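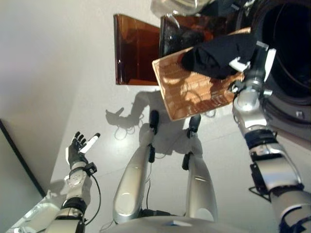 Catalog records losing their find spot after import - Mateos House Museum

Print this page | E-mail this page

Opened by: Trinidad Lozano, collections
Opened: 28/04/2023
Status: closed, with a workaround

Moved the old card catalog into Drovero last night. Most of it fine. The well deposit is not. 156 records, all the crockery and buttons and clay pipes from the backyard well, and the find spot field is blank on every one. Object name came over, material came over, accession number came over. Find spot nothing.

Need this before the loan paperwork goes out. The borrower wants provenance on every piece and I can't sign a sheet that says "unknown" for a thing we dug up ourselves.

Tried so far:
- re-ran the import, same result
- opened the spreadsheet, the column is there and it's full
- renamed the column to match Drovero's field name exactly, still blank
- logged out, cleared cache, logged in. no

Reply, Demetrio Quintana, Drovero support

Can you send the first few rows as plain text, not as a spreadsheet? Also is Find Spot set as free text or as a place list on your side? Admin > Fields.

Trinidad Lozano

Place list. Didn't set it that way, must of been whoever did the December setup. Rows attached. Typical one reads "Well, layer 2, under brick lining".

Demetrio Quintana

OK that's it then. A place list only takes values already in the list. Anything else gets dropped and the log only mentions it at the very bottom. Your list has "Well" and nothing under it.

Do this:
1. Export the records you have now, keep that file somewhere safe
2. Admin > Fields > Find Spot > change to free text
3. Import again with "update existing" ticked, match on accession number
4. Do it in batches of 100, bigger ones time out on your plan

Don't tick "create new", you'll get doubles.

Trinidad Lozano

Did the first batch. Find spots are in. But two saucers now have the layer from a different object - the blue edged one says layer 4 and the card says layer 2. Checked the card by hand.

Demetrio Quintana

Same accession number twice in your sheet? Sort by that column and look.

Trinidad Lozano

Yes. Typing error from the cards, a 6 read as a 0. Fixed both, ran it again, fine. Second batch fine too. Berix labels reprinted and the find spot shows, though it wraps badly on the small tags. Seperate ticket for that.

Demetrio Quintana

Closing. Dropped values should show at the top of the log, have passed that on. No date for it.

Comments (3)

pipestem: Same thing here with donor names. Free text fixed it. thanks

Records room: does changing to free text break the map view? we use it for the privy finds

Trinidad Lozano: It did for us, yes. Map is empty now. Living with it until after the loan.

Recent tickets
Berix tags: long text wraps over barcode
Trirkano scanner saves card backs upside down
Merging duplicate accession numbers
Loan form prints without object dimensions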